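Nelar 作業テーブル「Odedetti」
明るい木目の天板/配線穴つき

机の名前にしては発音しづらい、とよく言われます。Odedetti(オデデッティ)。社内でも半分くらいの人間は「あの白っぽい木目のやつ」と呼んでいて、注文もそれで通ってしまいます。お電話でもそれで結構です。

色は一色、淡い木目のみ。濃色も検討はしましたが、ほこりの見え方に心が折れてやめました。木目は細かいまっすぐな筋で、節だの味わいだのを主張しません。上に置いた物のほうが目立つ天板です。書類をなくしやすい方には、わりと切実な長所だと思います。
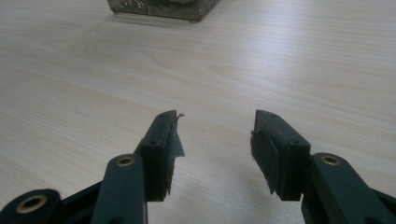 天板に熱い鍋やマグカップをそのまま置いても大丈夫ですか?
マグカップは問題ありません。鍋は鍋敷きをお使いください。輪じみや焼け跡は保証の対象外で、「一瞬だけ置いた」というお申し出にも同じ返事を差し上げています。

形は正方形に近く、角にはゆるい丸みをつけました。腰をぶつけたときの腹立ちが多少ましになります。四方のどこに座っても上座らしい顔をしないので、共用の作業台や打ち合わせ用にもどうぞ。大人四人が本気で資料を広げると、さすがに領土問題が起きます。

天板には丸い配線穴がひとつ。縁つきの小ぶりなもので、充電ケーブルなら無理なく通ります。太い電源プラグを力で押し込むのはおやめください。入った例は聞いていますが、出てきた例をまだ聞いておりません。配線を使わない方にとってはただの穴です。ふさぐためのキャップは別売で、200円いただきます。
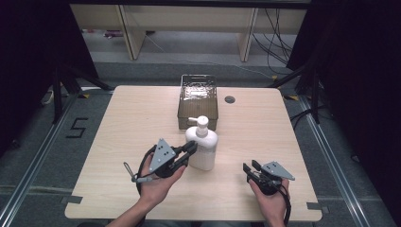
穴の位置は中央を外してあります。試作では真ん中に開けていたのですが、物を置きたい場所と見事に重なり、鉛筆が次々に落ちました。端へ寄せたところ苦情はほぼなくなり、残ったのは「反対側がよかった」という声だけです。天板は向きを変えて取り付けられますので、組み立ての前に一度だけ考えてみてください。締めたあとに気づくと、たいへん面倒です。

お手入れは固く絞った布で水拭き、そのあと乾拭き。油汚れには薄めた中性洗剤を。研磨剤入りのスポンジとメラミンスポンジは表面のつやを曇らせます。粘着テープを貼る場合は長期間そのままにせず、はがすときはゆっくりと。のりが残ったら、ぬるま湯を含ませた布をしばらく当ててから拭き取ります。爪でこするのは最後の手段にしてください。

組み立て
所要時間は30分。箱には「ひとりでも可」と印刷してありますが、天板を裏返す段だけは二人をおすすめします。六角レンチは付属、忍耐は付属しません。

仕様
品番:Odedetti 804
重量:34kg(梱包材を除く)
天板色:ライト木目
配線穴:1か所
脚:Clurnura製、高さ調整アジャスターつき
組み合わせ可能品:Peñalver サイドワゴン(キャスター式、天板下に収まります)

配送
玄関先までのお届けです。階段を上げる作業は別料金で、お見積もりは注文画面の備考欄からご依頼ください。12月は混み合い、普段より日数をいただきます。年内に新しい机で心を入れ替えたい方は、どうぞお早めに。

返品
未開封に限り承ります。組み立て後の返品はお受けできませんが、部品の不足や初期不良は交換いたしますので、品番を添えてNelar窓口までご連絡ください。ねじが一本余った場合は、説明書の最後から二番目の図をご覧ください。たいていそこです。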